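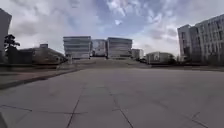
Concrete slabs on a big plaza, with dark joint lines between them.

Why do sidewalks have lines in them?

Look down next time you walk to school. Gray slab, line, gray slab, line. Ever wonder why? Most kids think the lines are just for looks. Or for hopscotch. Nope! The lines have a job.

First, what is concrete?

Concrete is a mix. Sand, small stones, water and a gray powder called cement. Stir it up and it's like thick, lumpy oatmeal. Pour it out flat and after a while it goes hard as rock. Cement and concrete are not the same thing by the way. Cement is the glue. Concrete is the whole cake.

It doesn't harden by drying out like mud. The water and the cement join together and make tiny crystals, and the crystals grab the sand and stones and hang on tight. Workers even spray new concrete to keep it wet!

Concrete moves. Really.

You can't see it but it does. On a hot day in June a slab gets a tiny bit bigger. On a cold night it gets a tiny bit smaller. It also shrinks some while it is getting hard. A slab 600 inches long might shrink by only the width of a few pencil leads, but thats enough. Concrete is great at being squashed and bad at being pulled. Pull it and it cracks.

So it's going to crack. What do you do? You pick where!

That is what most of the lines are for. Builders make a groove in the concrete, usually one quarter as deep as the slab. So if the slab is 4 inches thick the groove is 1 inch. The slab is thinner there, so it's weaker there, and the crack likes to start at the bottom of the groove where you dont notice it. Like folding paper before you tear it. These are called control joints.

Other lines go all the way thru. These are expansion joints. They have something squishy inside, so when two slabs get bigger in the heat they have room and don't push each other up.

Try it

You need: a cracker with a row of little holes down the middle. A plain cracker with no holes.
1. Hold the plain one at both ends and bend. Where did it break? Probably any old place.
2. Now the one with holes. Bend it the same way. Did it break on the holes?
3. Eat the crackers.

Words to know
Cement: gray powder that works like glue
Joint: a line or gap made on purpose
Expand: get bigger
Contract: get smaller

Question from a reader: Marcelino Dantas wants to know if tree roots can break a sidewalk. Yes! They get fat and lift the slab from under. More on roots next time.

Written by Olga Antunes, 1/6/18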